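Kolmont toy library back open in October, play food and all 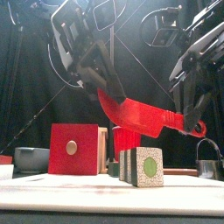
Red toy knife with a ring at the end of the handle, red ribbed cup, blocks and a red square box.

KOLMONT – The toy library on Krajewska Street is lending again. Doors opened at 10 a.m., line down the steps by quarter past. First thing out was a play kitchen set, second thing out was also a play kitchen set.

The library had been shut since the spring for a new floor and a leaky pipe behind the sink. Shelves went into storage, toys went into bins, bins went wherever there was room. Getting it all matched up again took most of the summer, said Angeliki Gavalas, who runs the desk.

"Pretend knives were the worst," Gavalas said. "Every set has one, every set loses one. We had cups from one kitchen, plates from another, a box of blocks that belonged to who knows what."

The catalog now stands at 3478 pieces, down a bit from last year. Anything cracked or with a sharp edge was pulled. Wood toys with peeling paint were pulled too, and a few are being sanded and may come back before the holidays.

What's on the shelves: play food and kitchen things, building blocks, puzzles, ride-ons, a small section of dress-up clothes. Board games are still in the back room and not ready. Gavalas asks that people not go in there looking.

Rules are mostly the same. Loans run 3 weeks. Families can take 2 sets at a time plus one large item. Late returns cost a dollar a week, capped at five. Missing pieces should be reported when the set comes back – there is a slip for it taped inside the lid of each bin. No charge for the first lost piece. After that it depends what it was.

New this time, kitchen sets go out in clear zip bags inside the bin, with a card listing whats in the bag. Knife, cup, pan, plates and so on. Parents are asked to check the card at home before the kids get into it, and again before coming back.

Leonardo Donati was in line with his daughter, who is four. They had been on the waiting list for a kitchen set before the closure.

"She has been cutting pretend bread with a ruler," he said. "So this is a big day for us."

Donati said the hours are better than they were but he would like one more evening. Gavalas said an evening slot is being looked at for the new year, no promises.

Blocks are the other thing people keep asking for. The old mixed tubs are gone. Blocks are now sorted by size and finish, and plain colors are kept apart from patterned ones so a set goes home looking like a set. Odd ones that don't match anything are in a basket by the door, free to take, and that basket was half empty by noon.

The work was paid for partly by a $70,000 town grant and partly by Ceken, the hardware store on the corner, which also gave the shelving at cost. Some shelf brackets are on backorder, so the top row along the north wall is staying empty for now.

Donations are open again but only toys that are clean and complete. No stuffed animals, no batteries included or otherwise, no puzzles unless you have counted the pieces yourself. Drop-off is at the side entrance during open hours. Please dont leave bags on the steps overnight, the last lot got rained on and most of it had to go.

Membership is $60 a year for a household. Reduced rate for anyone with a school meal letter, ask at the desk. Old cards still work but the address on file needs to be checked, which takes a couple minutes, so bring something with your name on it.

Parking is tight. The lot behind the Jidton building can be used after 3 p.m., before that it is permit only and they do tow.

Open 10 to 4. Closed for lunch 12:30 to 1.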